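Workspace Surfaces and Tidying Time
Student project report, Storngate building, room 8
Submitted 29/09/2018

1. Background

Our project looked at how the surface of a work table affects the time students spend clearing it at the end of a session. The idea came from the move to Storngate in January, when the old brown benches were replaced with plain tables. Several people in our year said the new ones were easier to keep clear. We wanted to check whether that was true.

2. Method

We compared two kinds of table. The first was the old Grabner bench, which has a rough top and a raised lip along the back. The second was a plain white table with no lip. We timed students from the moment they were told to pack up until the table was wiped and ready for the next group. In total we logged 92 sessions. Groups did not know which part of the session we were timing — we only told them afterward.

The items on each table were the same: paper, tape, a tray of small parts, two hand tools and a cutting mat. Anything left behind was put in a bin and sorted later.

3. Results

Clearing the white table was faster in 70 of the sessions we could compare with a matching bench session. Most of the difference came from small parts. On the bench they rolled against the lip and had to be picked out by hand. On the white table students swept them into the tray with the side of a ruler.

Wiping took the same time on both. Pencil marks showed up more on the white top, so some groups went over it twice.

4. Problems

We lost one week of data when the timing sheets were thrown out with the scrap paper. The Jirico tape also left a residue on the bench that skewed a few of the early times. We kept those sessions in but marked them in the table of results.

5. Next steps

We would like to repeat the test with a shallow tray fixed to one side of the white table. We would also set the tables against a plain wall, so that bags and coats do not end up on the back edge.

Related reports
Storage Bins at the Zandgate Workshop
Labeling Shared Hand Tools
Sorting 1000 Small Parts by Hand
Bench Heights in Storngate

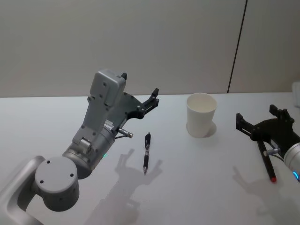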